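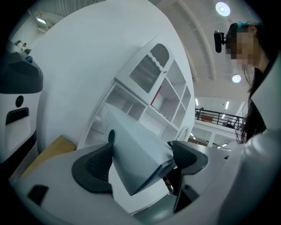

Fig. 1. Two ribbed finger pads on a hand-held gripper.

Sports Writing, Unit 3: The Match Report

Your report is due at the final whistle. That means most of it gets written while the game is still going, and a late goal will ruin it. Plan for this. Losing your intro in stoppage time is part of the job, and swearing in the press box is tolerated up to a point.

Start with the result and how it came about. Readers already know that a soccer match lasts 90 minutes and that it began with a kickoff. Compare these two openings, both handed in last July:

"Bostville and Mowat met on a mild evening in front of an eager crowd."

"Bostville threw away a two-goal lead and still beat Mowat 3-2."

The first could be about a picnic. The second has a score, a winner and a little misery, so people will read on.

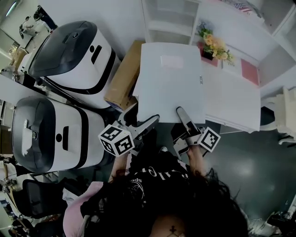 Fig. 2. Both grippers at the lower edge of a white board.

Running copy

File in three pieces: the first at halftime, the second late in the second half, and the intro at the whistle. Write the early pieces so they survive any result. "Posero looked comfortable" is safe. "Posero were cruising to the title" is how you end up on the office wall.

Verbs

Teams win, lose and draw. They also edge, rout and scrape past, but these words mean different things — nobody has ever edged a game 6-0. Keep "clinical" for hospitals.

Quotes

Coaches take each game as it comes. You do not have to print this. Ask about one particular moment, such as the substitution that baffled everyone, and wait out the silence.

Exercise

Read the Gruleck v. Posero play-by-play in your packet and write 250 words. Then add an equalizer in the last minute and rewrite only the top. Bring both versions to class, along with the correct spelling of Gruleck.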